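Welcome, and thanks for stopping by! Grotard is a slide template pack for people who give talks about sleep and hearing health, whether that's a clinic lunch session, a school evening or a stand at a trade show. I started it in June because I was tired of fixing the same crooked title box over and over (you may know the feeling).

## What you get

The pack has 47 layouts and 354 icons, all of them editable, plus 2 color themes called Sedham and Comari. Sedham is the pale one and prints nicely on a plain office printer. Comari is darker and suits a big room with the lights down.

Photo layouts come with adjustable frames, so you can set the cropping after dropping in your own pictures.
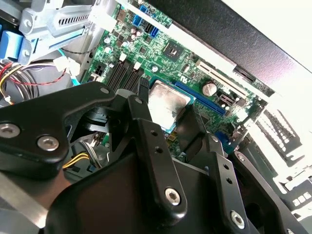 ## Getting started

1. Download the folder and unzip it anywhere you like.
2. Open `grotard-main.pptx` and save a copy under a new name.
3. Choose a theme from the Design tab.
4. Delete the layouts you don't want.

Keynote opens the same file, though the chart labels may shift a little and need a nudge.

## Thanks and questions

Filippos Katsaros drew most of the icons and was very patient with my requests for one more ear. Send bug reports through the issues page, please, with your software version.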